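From the Stidstead Readers' Circle newsletter
June 15, 2020

What we're reading: The Ferryman's Ledger, by Aigars Toom

Dear readers,

I had promised you a short item this time, and Austra has already laughed at me for promising it, so I'll just get going and we'll see where we end up.

Those of you who joined our call two weeks ago will know that we have finally begun The Ferryman's Ledger, the novel Deividas Vītola has been pressing on us since, I think, the winter before last. It is a long book. My copy came from Goso Books in two padded envelopes because the publisher split it into two volumes, and for a whole afternoon I believed they had sent me the same one twice and was composing a very polite letter in my head. They hadn't. Volume two simply has a slightly darker river on the cover.

The story, for anyone who is still deciding whether to jump in, takes place in a river town called Udik, some time before the railroad. The ferryman there, old Matis, keeps a book in which he writes down everyone who crosses, what they paid, and what they said to him on the way over. He isn't a learned man and his spelling is his own. When he dies (this is on the first page, I'm not spoiling anything!) his daughter Ilze takes over the boat, and a week later an inspector comes up from the capital to claim the ledger, having heard that a certain person crossed in it under a false name. Ilze says there is no ledger. The inspector says he'll wait. He takes a room above the saddler's and he waits for 21 chapters.

I'll admit that around the fourth of those chapters I put the book down and cleaned out the pantry. The inspector eats soup. The inspector writes to his sister. The inspector has an argument with the saddler over a lamp, and the lamp gets more pages than some people's weddings. But then I picked it up again one rainy morning and something had loosened in me, or in the book, and I read until lunch and then straight through lunch. Toom has a way of letting a person talk in circles until they let slip the one thing they were trying not to say, and you have to be a little patient to catch it. The scene where the inspector rides the ferry for the first time, and Ilze asks him his name as if she were about to write it down, made me sit up in my chair.

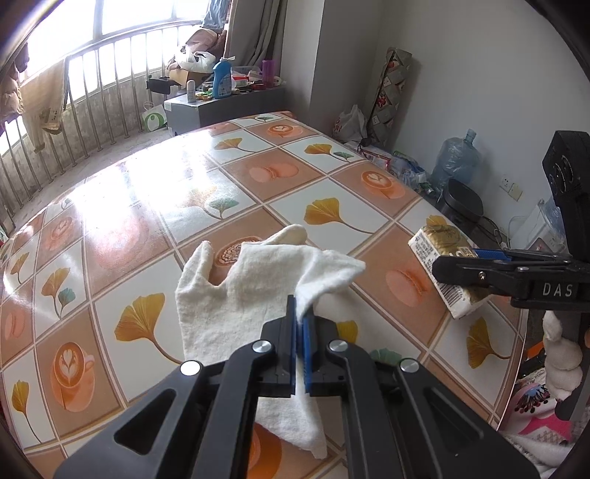

Ehab El Khatib had the opposite experience and wrote me a lovely long message to tell me so. He was happy as could be through all the waiting and only lost heart when the plot got moving in the second volume, with the chase across the ice in November and the business of the two coats. He thought it belonged to another kind of book. "I came for the soup," he wrote, and I have been chuckling over that ever since. I don't agree with him about the ice. I thought it was frightening, especially the part where Ilze hears the others walking but can't tell which bank they started from. But I do see what he means about the coats. I had to go back and read that chapter a second time with a pencil, and I am still not sure who was wearing what when they reached the mill.

There's also the matter of the language. We are reading it in Jarmo Rautiainen's translation, and several of you have asked about the ledger entries, which are scattered all through the book in Matis's own odd spelling. I understand from the translator's note at the back (do read it, though wait until you've finished) that Rautiainen spent 13 months on those entries alone, and tried them first in a kind of country dialect and threw the whole lot out. What he settled on is plain English with the words run together or broken up in the wrong spots, as a man might write with one hand on a rope. "Wid ow with goos. Paid in eg. Sed rain by the Sabath, she was rong." I found these hard going at first and then I started looking forward to them, and by the end I would have happily read 1000 more. The widow with the goose turns out to matter a good deal, by the way, so keep an eye on her.

Austra Eglītis, who grew up with the original, tells me that the joke about the bishop's hat isn't a joke about a hat at all, and that no translator could have saved it. She explained it to me over the phone for quite a while. I'm afraid it's gone right out of my head, but I'm hoping she'll do it again for everybody on the next call.

Speaking of which, a bit of housekeeping. We'll be meeting on the telephone line again, same number as before, and the code is 17 followed by the pound sign. Last time a few people got stuck on the hold music, and if that happens to you, hang up and dial again. Please aim to have read as far as the end of volume one, which closes with Ilze sinking the old boat. If you haven't got that far, come anyway and listen. We do try to be careful about endings, except for Deividas, who can't help himself, and whom we've all forgiven many times over.

A few things I'd love for us to talk about, in no special order. Does the inspector know where the ledger is all along? I think he does, from the moment with the bread oven, and I think he stays for other reasons. My sister read it over my shoulder, more or less, and she is certain he has no idea and is simply tired. I'd also like to hear what you made of the saddler's wife, who has perhaps nine lines in the whole first volume and still seemed to me the most alive person in town. And was Ilze right to burn the one page? I went back and forth on that for days. I even changed my mind while brushing my teeth.

For those who still need the book, Goso Books has a few sets left and will mail them out if you call in the mornings. The library copy is with a reader at the moment and there is a list for it. I have also been told that the Uibo Press edition, the older one with the green spine, is missing the map, so if you are reading from that one, let me know and I'll drop a photocopy in the mail to you. You'll want the map. I spent half of volume one believing the mill was on the near bank, and it made nonsense of everything people were doing after dark.

After this we had planned on something short and cheerful, and I've had some good suggestions already, including a book of letters between two lighthouse keepers and a comic novel about a traveling theater that loses its scenery. Deividas has suggested Toom's other long one. I told him I'd put it in the newsletter and now I have, so he can't say I didn't.

If you've got thoughts to share and don't care to speak up on the phone, write to me and I'll read them out under your name or without it, whichever you like. I had three such notes last time and they got us talking more than anything I'd prepared. One of them pointed out that Matis never once writes down his own daughter's crossings, though she must have gone over that river every day of her life. I hadn't noticed. I went and looked, and there isn't a single one until the last page of the ledger, and then the fare is left blank.

Happy reading, and do call me if your volume two hasn't come.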